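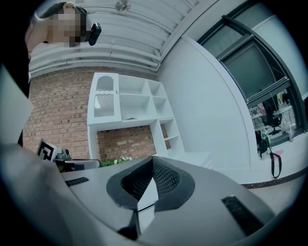 クリケット記録員・試合運営スタッフ募集

Sollovthorpeクリケットクラブでは、新シーズンに向けてスコアラー(記録員)と試合運営スタッフを募集します。投げるのも打つのも苦手だけれどクリケットを見るのは大好き、という方、ぜひ読んでみてください! ルールをまだ半分くらいしか知らない方も歓迎です。

クラブについて

Sollovthorpeは、社会人と学生が一緒にプレーしているアマチュアクラブです。現在の登録選手は70名。男子の1軍と2軍、女子チーム、それに小中学生のジュニアチームがあり、シーズン中はほぼ毎週どこかのチームが試合をしています。昨シーズンは女子チームがリーグ戦で初めて決勝まで進み、最後の1オーバーで逆転されてしまいました。あの試合のスコアシートは今もクラブハウスの壁に貼ってあります。悔しいけれど、読み返すと本当に面白いんです。

クラブの試合記録は、手書きの時代のものも含めて366試合分が残っています。1球ごとの経過まで追えるものもあれば、得点しか書かれていないものもあります。これを整理して、選手が自分の成績をいつでも見られるようにするのが、今年の大きな目標のひとつです。

募集する役割

1.スコアラー(4名)
試合会場で1球ごとの結果を記録します。紙のスコアブックと、タブレットの記録ソフト「Statora」を併用します。二人一組で担当し、オーバーが終わるたびにお互いの数字を照らし合わせます。レッグバイとバイの区別、ノーボールで走った場合の扱いなど、最初は迷うところばかりですが、審判の合図を見て手を挙げて応えるあの瞬間は、やってみるとかなり楽しいです。

2.試合運営スタッフ(6名)
会場の設営、境界線のロープ張り、スコアボードの更新、相手チームの案内、ティータイムの準備などをお願いします。ジュニアの試合では、保護者の方への簡単なルール説明も担当していただきます。

3.記録整理スタッフ(2名)
過去のスコアブックをStatoraに入力する仕事です。自宅での作業が中心になります。昔の字はなかなか手ごわく、選手名簿と見比べながら進めることになります。クラブの通算最多得点は3603ランですが、古いシーズンに抜けがあるため、入力が進めばこの数字が変わるかもしれません。

活動期間と時間

4月から9月までのシーズン中、月2回以上参加できる方を希望します。1軍の試合は午前10時開始、集合は午前9時です。40オーバー制の試合では、終了が午後5時を過ぎることもあります。ジュニアの試合は午後1時開始で、3時間ほどで終わります。雨で中止になる場合は、午前7時までにクラブの連絡網でお知らせします。記録整理スタッフは通年で、週3時間程度が目安です。

謝礼など

スコアラーと運営スタッフには、1試合につき3,000円と会場までの交通費(上限1,500円)をお支払いします。試合が1球も行われずに中止になった場合も、会場に到着していた方には交通費をお支払いします。昼食とお茶はクラブで用意します(アレルギーのある方は事前にお知らせください)。記録整理スタッフは時給1,200円です。全員にクラブの帽子を差し上げます。

応募条件

・16歳以上の方(18歳未満の方は保護者の同意が必要です)
・クリケットの経験は問いません
・屋外で長時間過ごすことに無理のない方(記録整理スタッフを除く)
・日本語または英語で日常的なやりとりができる方

選手の中には英語で話す人も多くいますが、英語に自信がなくても心配いりません。スコアの用語はすぐに耳になじみますし、困ったときは隣の人に聞いてください。

研修について

シーズン前にスコアラー講習を3回行います。1回目は記号の書き方と基本のルール、2回目は過去の試合映像を見ながらの練習、3回目は紅白戦での実習です。教材には、昨年の2軍対Trnkaの試合を使います。136点を追いかけた側が残り2球で追いついたという、記録員泣かせの展開で、ワイドとランアウトが同じ球で起きる場面まであります。初めてでこれを最後まで合わせられたら大したものです! 合わなくても大丈夫、講師も1回目は合いませんでした。

講習への参加は無料で、記録整理スタッフの方も歓迎します。シーズンが始まってからも、最初の2試合は経験者と組んでいただきます。

応募方法

クラブのウェブサイトの応募フォームに、お名前、年齢、希望する役割、参加できる時期をご記入ください。希望は複数選んでいただいてかまいません。好きな選手や、忘れられない試合があればぜひ書いてください(選考には関係ありませんが、読むのを楽しみにしています)。締め切りは3月末です。

応募された方には1週間以内にご連絡し、ホームグラウンドのBrosten運動場、またはオンラインで30分ほどお話しする機会を設けます。履歴書は不要です。服装も普段着でお越しください。

見学も受け付けています。冬の間はBrosten運動場の屋内練習場で、午後6時からネット練習をしています。事前にフォームの「見学希望」にチェックを入れてください。動きやすい靴なら、何球か打っていただけます。

Sollovthorpeクリケットクラブ 運営担当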